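Session 8: Party bans and the courts

For Thursday please read the Berow judgment, paragraphs 1 to 31, and the short comment by Frauke Stöcker. We begin with the question who may ask for a ban. In most systems it is the government or the parliament, and a single citizen cannot do it.
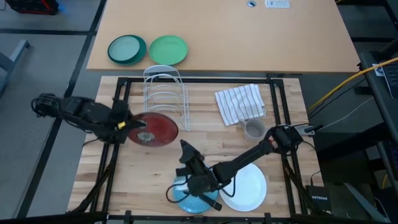
Fig. 1. Dark red plate above the worktable.

Keep two things separate — the criminal trial of party members, and the procedure against the party itself. The standard of proof is not the same. In many exams this was mixed up.

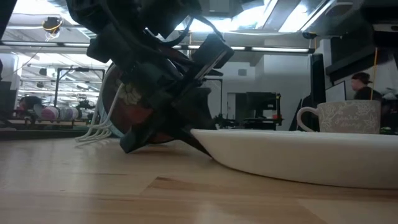
Fig. 2. Flowered mug and white dish.

Homework: write 400 words on Van Loon's argument that a ban comes always too early or too late. Send it to Bernd Kuhlmann before the session.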